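Gripper fault halts computer assembly cell at Skustolico

Skustolico has suspended automated work at one of its computer assembly cells after a robotic gripper closed without command on Wednesday, damaging a processor and bringing the arm to a protective stop.

No one was injured. The cell's guard door was shut and the operator was at the control desk when the fault occurred, shortly before 11 am.

In a notice to staff, operations manager Norbert Oravec said the gripper had been lifting a processor from its holder when the fingers closed past their set limit. The part was crushed at one corner and dropped to the cell floor. The controller logged a position error and cut power to the arm.

A preliminary inspection found wear in the cable that carries the gripper's position signal. The cable had completed 83 days of service and was not due for replacement until the next scheduled shutdown. The inspection also found that a software limit, intended to hold the fingers at a safe closing force, had been left at a test value after maintenance.

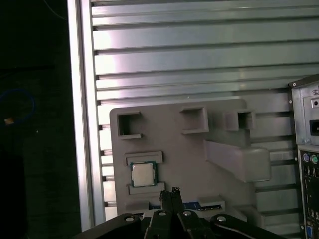

Ten other grippers of the same type are being checked before they return to normal duty. Until then, processors and memory modules will be fitted by hand, and the arm may be run only at reduced speed with a second person present.

Kipchumba Wanyama, who heads the safety office, said the incident had been classed as a near miss - the second at the site this year - and that a full report would be provided to Holirier, which supplies the control software. Staff who worked on the cell during the maintenance period are asked to contact the safety office.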